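Does the Office Coffee Machine Really Bring People Together? A Small Study at Two Sites

By Gijs Mertens
July 18, 2023

Why I picked this

Our course reader has a chapter on informal talk at work, and it makes a strong claim. Put people near a shared coffee machine, it says, and they will trade ideas, solve problems and feel closer to each other. I have worked two summers in offices with shared coffee machines. Mostly I saw people look at their phones until the cup was full. So when we had to choose a claim from the reader and test it, I chose this one.

I should say at the start that I expected to find little. My supervisor told me to write that down before collecting anything, and I did. Readers can decide how much it colored what follows.

What the claim says

The claim comes in a weak form and a strong form, and the reader slides between them. The weak form is that people talk when they get coffee. That is true and not very interesting. People also talk in elevators and parking lots. The strong form is that this talk is useful to the work, and that it would not have happened without the machine. The strong form is the one that gets used to sell new break rooms, and it is much harder to check.

Most of the writing I found rests on asking people afterward. "Have you ever had a good idea during a coffee break?" Nearly everyone says yes. I would say yes too. But I would also say yes if you asked about the shower, and no one is putting showers in the marketing department for that reason.
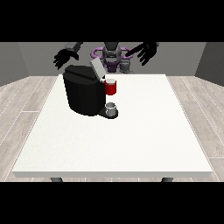

There is also the question of what gets left out. If a company moves to a new building, buys a better machine and changes the seating plan all in the same month, and then staff say they feel more connected, which of those did it? Two of the articles on our reading list have this exact problem. One of them mentions it in a footnote.

The two sites

I used two offices that agreed to let me sit in. Rudton is a mid-sized office that handles billing for dental practices. Allton is smaller, with people who design store displays. Both have one shared coffee machine in an open area with no chairs next to it. At Rudton the machine is close to the printers, which turned out to be a nuisance for my coding, as people waiting for a print job look just like people waiting for coffee.

Staff knew I was there. A sign explained that I was a student looking at break habits and gave an address for anyone who wanted to be left out. Three people at Rudton asked to be, and I did not record their visits.

What I recorded

For each visit I noted whether anyone else was present, whether there was any talk beyond a greeting, and whether the talk had to do with work. I did not write down what was said or who said it. I had 524 visits in the end, across both sites. I stopped because the term was ending, so the number has no deeper meaning.

"Beyond a greeting" was the hardest rule to apply. I counted "Busy today?" followed by "Always" as a greeting. Another student on the course, reading my notes, thought that was too strict. She may be right. We coded a batch of the same visits separately, and the greeting rule was where we disagreed most. 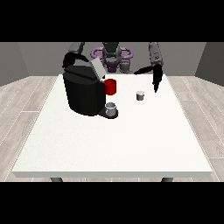

Figure 2. Coffee machine with the lid raised and a cup on the drip tray.

What I found

Most visits were made alone and stayed that way. When two people did overlap, they usually talked, so the weak form of the claim holds up fine. The talk was mostly about weekends, children, the weather and the coffee. Work came up in a minority of the conversations at both sites, and a good share of the work talk at Rudton was about the printers.

The pairs were also mostly people who already sat together. They would get up at the same time and walk over together. This matters for the strong form of the claim. If two people who share a desk island talk at the machine, it has not introduced anybody. They would have talked at their desks. I tried to note whether people came from the same part of the office, but at Allton the room is so small that the question makes no sense there, and I dropped it for that site.

I did see a few conversations that looked like what the reader describes. In one, a person from the Allton workshop and a person from sales stood for a long time and then went off together to look at something. I have no idea whether anything came of it. I noticed that I wanted to leave this one out of my write-up, and I have kept it in for that reason.

The survey

I also sent a short survey to staff at both places. One question asked how often coffee breaks led to "useful contact with colleagues." The answers were much rosier than my visit notes. Either I missed the useful part, or people remember the good conversations and forget the silent ones. My design cannot tell these two apart. A diary study might, if people filled in the diary the same day.

The open comments were more helpful than the scale. Several people said they go to the machine to get away from colleagues. One wrote that the walk was the only five minutes of the day when no one could ask for anything. I think the literature is missing these people almost completely.

A note on the Varnent handout

Several classmates have quoted the Varnent handout, which says a new coffee area pays for itself in "recovered collaboration." It is based on 3522 survey responses, and that looks impressive next to my notebook. But it is a one-time survey of people who had already got the new coffee area, with no comparison group. More responses to a leading question do not fix the question. The handout also never says what a recovered collaboration is.

Limits

I was one observer with an opinion, at two offices, during my own free hours, which were nearly all mornings. Afternoon breaks may be quite different. People also behave differently when a student with a clipboard is sitting by the recycling bins. I could not hear everything, and quiet talk about work may have gone down as small talk. None of the differences between Rudton and Allton should be taken as more than a hint.

I did not compare either office with one that has no shared machine. That is the comparison the strong claim needs. I asked at one such place and got no reply.

What I would do next

Korletey has said it will remove its machine in October while the kitchen is redone, and put it back later. That would allow a look before, during and after, with the same people in the same seats. If the talk simply moves to the water cooler, the machine was not doing much. I have passed the contact on to next year's group, along with my coding sheet and a suggestion to settle the greeting rule first.

Recent student reports
Do Standing Desks Get Used After the First Month?
Who Reads the Bulletin Board
Open Doors and Interruptions in a Small Law Office
Why Our Carpool Survey Failed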